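Spent a morning at the Mosunach open day in Lelevstead. Thread for anyone who buys, builds or has to maintain small handling cells. I took notes on the back of the floor plan.

Context first. I look after end-of-line packing at Goodwin. We have 4 stations still loaded by hand and a budget line that says "investigate". The open day was free and the car park was adequate.

The main hall was the usual large arms behind fencing, moving quickly and picking up nothing. I gave it ten minutes. The useful part was upstairs, where Lestuvura had a bench with a small arm, a handful of cubes and a marked area on the table.

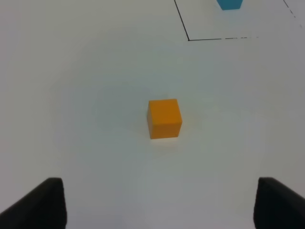 The presenter was clear about the limits. Vision is one camera at the wrist and one fixed view of the bench. No force sensing on this version. The controller runs on an ordinary desktop PC, which I was allowed to look at but not unplug.

I asked about lighting, as that is what stopped our last vision trial. Our roof lights move a shadow across the conveyor from 10 am until lunch. The answer was "keep it even", which I knew. They have not tested under skylights. Noted, and appreciated, as most stands would have said it was fine.

Questions I put to the stand, with the answers as given:

1. How was it set up for this task? By recorded runs with a person driving the arm. 370 of them, done over several weeks in February and after.

2. What happens if a part is nudged between the look and the grasp? It looks again. The wrist view is used all the way down, so there is no single fixed pick position.

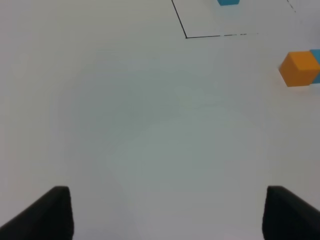 3. Can it be paused mid-pick? Yes. It holds position under power. On an emergency stop the brakes come on and the gripper keeps its last state. I would want that in writing.

4. How many picks has this gripper done? They had a log: 1,081 since the fingers were last changed. Finger wear was checked by eye. I suggested a gauge.

Cycle time is the weak point. I didn't put a stopwatch on it, but it is well short of a person with two hands. For us that matters on two stations and doesn't on the other two, where the operator spends most of the shift waiting for cartons. 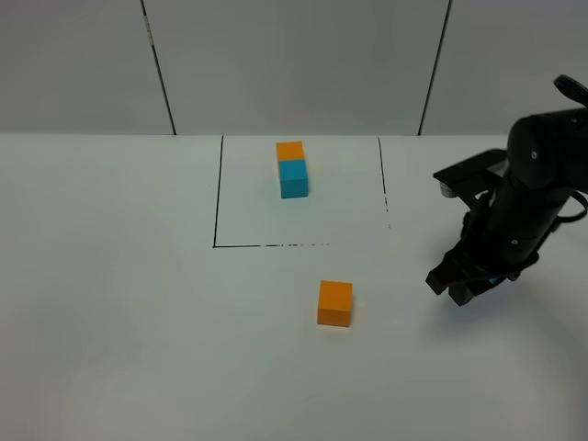 Payload is quoted at 500 g including whatever you bolt to the wrist. Our heaviest sachet pack fits inside that with the present bracket. Add a second camera and it gets tight. I have asked for the centre-of-gravity limits, as the headline figure on its own is not much use.

Cable routing needs work. A loose loop is fine on a bench and a snag point next to a carton erector. They said a clipped version exists. I have asked for a drawing.
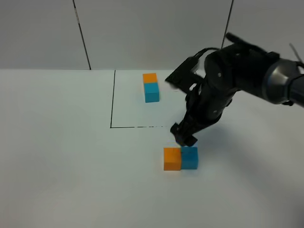 Part spacing is the thing I would test first on our own product. Our packs arrive touching more often than not, and a parallel gripper needs somewhere to put its fingers. With an orange cube flush against a blue one, as on the bench, two opposite faces of each are still open, so the angle of approach decides whether you get a clean grip. Three packs in a bunch is harder, and ours have soft corners. I will be sending a box of them over.

Guarding: they call it suitable for shared spaces. That depends on the risk assessment for the whole cell, tooling and product included, and the stand agreed when pressed. Budget for a light curtain until you have done the sums.

Spares: fingers are a stock item, wrist joint is return to base. No loan unit offered. For a single station I could live with that. For four I would buy a spare arm.

Tea was in the lower canteen and ran out before the second session. The talk on pneumatics was moved to the afternoon, so I missed it. If anyone has the slides, please send them.

Next step for me is a one-station trial, cartons only, no night running. Lestuvura will quote once they have had the sample packs. I'll add the cycle times to this thread when I have some measured on our own line.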